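Folding the grey jumper, again

Sep 24, 2020

The evenings are cold now, so the winter clothes came out of the boxes in the bedroom. I do this every year at the same time and every year I find that I folded them badly in May. I was in a hurry then, and I put everything in the boxes as it came. Now I have to pay for it with an afternoon of work.

I begin always with the grey things, because I wear them the most.

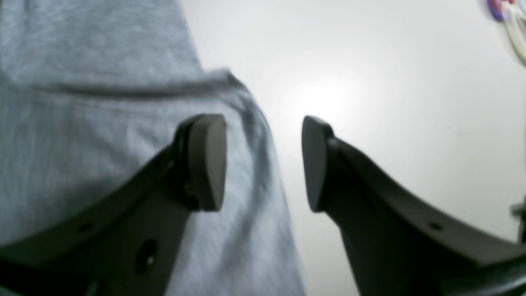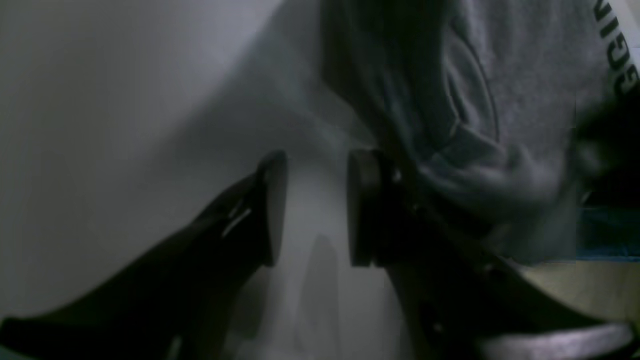
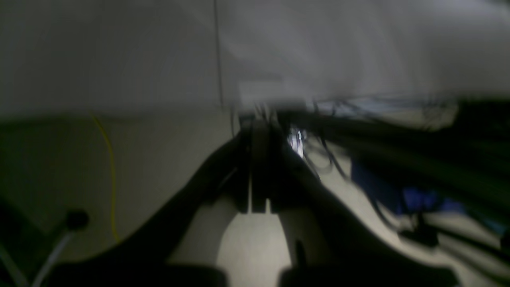 Lorne Hawthorne wrote to me under my last post that I make too much trouble with sleeves. He lays the jumper face down, brings both sleeves straight across the back, one on the other, and folds the body up in two. He never irons a jumper in his life, he says, and if there is a line across the chest it is gone after an hour of wearing.

I tried his way with two jumpers. It is quick, I must admit. But with thick cotton the sleeves make a hard lump in the middle, and the pile leans to one side when it is more than four high. With thin wool it was very good and I will keep it for those.

My own way is a little longer. First I shake the jumper and put it on a flat place, and I pull the seams at the side until they lie straight. If the seam is twisted, the fold will be twisted also, whatever you do after. Then one side goes in to the middle, and the sleeve comes back down along the edge, so that it does not cross. The same on the other side. At the end I fold from the bottom in three parts. The hood, if there is one, goes down first, before everything.

For the shelf I have a rule from my aunt: the pile must not be higher than 53 centimetres, which is the space I have minus one hand. The hand is for taking out the lowest one without pulling down all the others.

What I still don't know is what to do with the things which are worn once and are not for the wash. At the moment they live on the chair. If you have a good place for them, please write it in the comments, and tell me also if your wardrobe is as narrow as mine.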